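Chapter 6
Sorting and Grouping Household Articles

Terms introduced in this chapter: article, lot, staging surface, class, sorting key, residual class, nested position.

6.1 Purpose of the chapter

Chapters 1 through 5 dealt with rooms and with the fixed furniture in them. The present chapter deals with articles, meaning any object that one person can lift with one hand and that has no permanent place of attachment. Articles make up most of the labor in tidying a dwelling. In the Nunton household survey, a single two-bedroom apartment was found to hold 2,016 articles, of which 465 were stored in a room other than the one in which they were used.

A figure of that size cannot be handled as a single list. The articles must first be divided into lots, and each lot must be sorted on a staging surface before anything is returned to a shelf, drawer, or cabinet. A lot is the set of articles laid out at one time. A staging surface is any flat or nearly flat area that is cleared for this purpose and given back to its normal use afterward.

The student should be able to do the following by the end of the chapter: select a staging surface, lay out a lot, choose a sorting key, and record the result on the form given in Section 6.4.

6.2 Staging surfaces

Staging surfaces are rated by height, area, firmness, and contrast. A dining table rates well on the first three. A floor has the greatest area but requires the worker to kneel or bend. A countertop is firm and of suitable height but is often too narrow for a full lot.
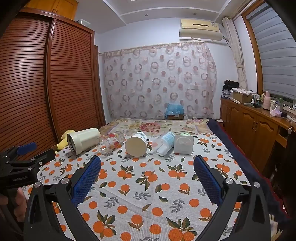
The bed is the most common staging surface in small dwellings, where the table is in daily use and the floor is a walkway. Its height is acceptable and its area is large. Its two defects are softness and pattern. A soft surface does not hold tall, narrow articles upright, and for this reason drinkware and bottles are laid on their sides, as has been done with the tumbler, the drinking glass, and the water bottle on the fruit-print sheet. A patterned sheet also lowers contrast. A glass with red and orange fruit printed on it, placed on a sheet that carries orange fruit and leaves, takes longer to find by eye than the white tub lying next to it. Where the choice exists, a plain sheet of a single dark or medium color should be spread over the bed before the lot is laid out.

Open vessels must be emptied and dried before they are placed on bedding. Lids are to be closed or, if removed, kept with the body they belong to.

6.3 Sorting keys

A sorting key is the property by which a lot is divided into classes. The 4 keys used in this book are material, function, room of use, and frequency of use. Only one key is applied at a time. Applying two keys together produces classes that overlap, and an article may then be counted twice.

The Wu notation writes the key as a capital letter followed by the class number. M2, for example, is the second class under the material key. Any article that fits no class is entered in the residual class, written with a zero. Plush toys sorted together with drinkware under the function key will normally form a class of their own and should not be entered as residual.

An article is in a nested position when part of it lies behind or beneath another article. Nested articles are separated before the key is applied. Workers who omit this step tend to record two articles as one, and the error is carried into every later count.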